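3.2 Hanging storage and the handling of outer garments

The second part of the household study dealt with clothing kept on open rails. Closed wardrobes were left out, as Kılıçarslan and Gökçe had already covered them in the Koridar survey. Of the 543 storage places recorded in Diltstead, 40 were free-standing rails of the kind sold for small flats, and these form the basis of the present section.

Outer garments were treated as a separate class. A jacket is heavier at the shoulders than a shirt, its collar changes shape according to how it was last put down, and its width on the rail depends on the hanger as much as on the cut. For each item we noted the colour, the type of collar, the hanger material and whether an empty hanger had been left beside it. Figure 4 shows a brown jacket on a white plastic hanger, with a second hanger of the same colour unused on the rod. 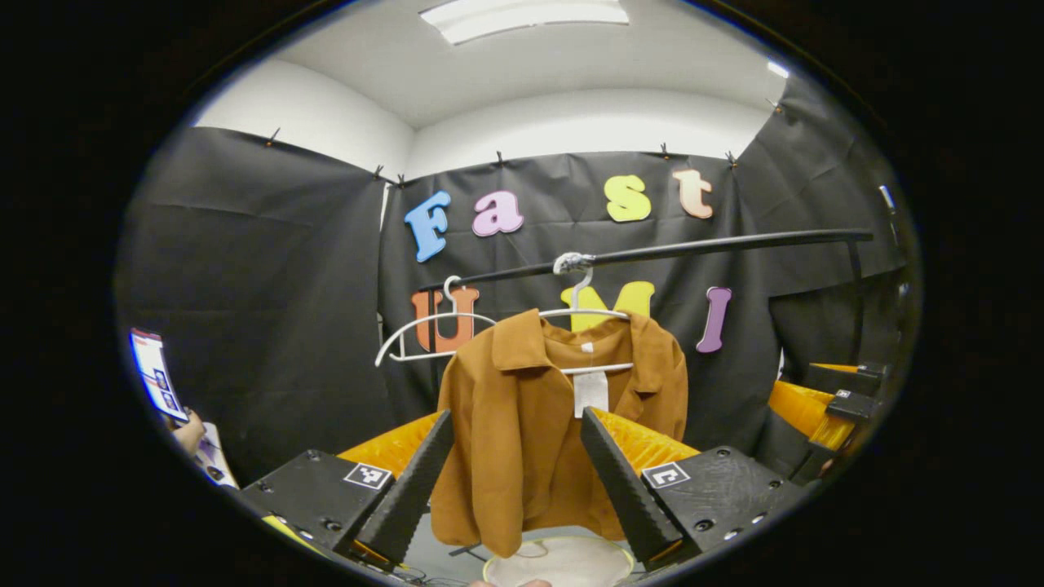
Figure 4. Jacket with pointed collar on a black rail, one hanger empty.

Empty hangers proved to be a useful measure. Residents who left them on the rail tended to return garments to it, while those who stored them elsewhere more often used a chair or the end of a bed. Palma reports a similar pattern for shared housing in Kocabaş, although her sample included children's clothing – a group we did not record.

Two points of method should be noted. First, the position of a hanger along the rod was taken from the hook and not from the shoulders of the garment, as wide collars and thick sleeves made the latter unreliable. Second, hangers tied or clipped to the rod were coded as fixed, whatever the fastening. Fixed hangers were analysed apart from free ones, for the resident cannot slide them aside to make room and must lift the garment off instead.

Coding was carried out by Yalçınkaya and checked by Husar against the written room notes. Disagreements arose in 13 cases, most of them over the naming of colours in the tan and brown range. These were settled by using the broader term.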